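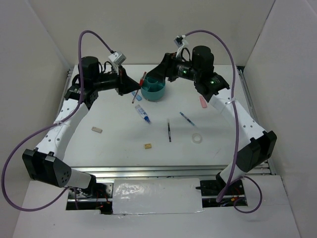
*Two-arm bench cell, Folberg. Left gripper holding a red-tipped pen at the teal divided holder.*

**Visit report: Folberg, bench-scale manipulation cell**
Prepared for: Tomora equipment planning
Date: November 16, 2020
Author: Imre Oláh

## Purpose

Tomora has a line in next year's capital plan for one two-arm bench cell. The October draft carried it as a single figure with no breakdown. I went to Folberg to look at a working installation, get the cost structure, and find out which items the draft left out. Ms. Þórarinsdóttir, who looks after the cell at Folberg, gave me the morning and answered most of what I asked. Items she could not answer are listed at the end.

## The cell

Two arms share a white table with white walls on three sides. The front is open, with aluminum rails along the edge. Task objects are ordinary stationery: pens, a marker, erasers, a tube of glue, a roll of tape. The job is sorting into a round divided holder, and with both arms working at the holder the grippers come very close together. Any quote we request should state how collision between arms is handled, and whether that is in the base software or priced as an option.

Points taken down at the bench:

- Cabling runs outside the arms. A purple cable loops off each one from a white connector and hangs down the outboard side. Access is easy, but there is slack to manage, and our bench has less side clearance than theirs.
- Wiring is exposed at the front ledge on both sides. Our electrical inspection would not pass that. Add a covered tray and a half day of an electrician's time.
- The walls and tabletop are plain white. Folberg treats this as part of the vision setup and replaces scuffed panels. We had budgeted for a bench and no enclosure.

## Costs

Folberg buys its spares through Tokik. The figures below are as given to me verbally and are in our currency before tax.

| Item | Amount | In October draft? |
|---|---|---|
| Enclosure, table and rails | $2193 | No |
| Annual spares allowance | $2000 | No |
| Gripper finger, each | $35 | No |

Delivery on spares is 14 working days. Folberg keeps finger sets on the shelf for that reason and I would do the same.

The arms themselves are not in the table. Folberg bought its pair under an older price list, and I did not want that number to end up in our plan by accident. A current quote is needed.

## Wear and consumables

Finger wear was the subject I most wanted to see first-hand. Ms. Þórarinsdóttir's practice is to inspect at the start of the week and change fingers in pairs, even where only one is damaged, so that the grip stays centred. She does not change them for cosmetic damage.
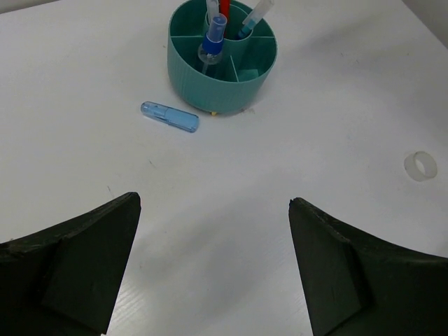 The dark green fingers in use had light chipping along the upper edges, and she rated them serviceable. At $35 each, a pair comes to $70, so the spares allowance is not driven by fingers. Most of it goes to cables and connectors, with one motor held in reserve.

The tabletop also takes some wear. There were small specks and scuffs on it, none deep enough to catch an object. The holder is a stock desk organizer with ribbed walls and wedge-shaped compartments, cheap enough to charge to office supplies. I suggest we buy several at once - a change of shape or colour partway through a program means repeating setup work.

## Recommendations

1. Split the capital line into arms, enclosure, electrical and first-year spares.
2. Carry $2193 for the enclosure and $2000 for spares until we have written quotes.
3. Ask Tokik for a written price on the arm pair, with wrist cameras itemized separately.
4. Measure side clearance at our bench with the cable loops included. The arm reach drawing does not show them.
5. Hold the purchase order until item 4 is done.

## Open items

- Expected motor life under our duty cycle. Folberg runs shorter sessions than we plan to.
- Warranty position if we add our own cable covers.
- Whether training is included or billed per day. Ms. Þórarinsdóttir learned the system from a colleague and has never seen an invoice for it.
- Freight. Folberg collected its own units, so I have nothing to go on.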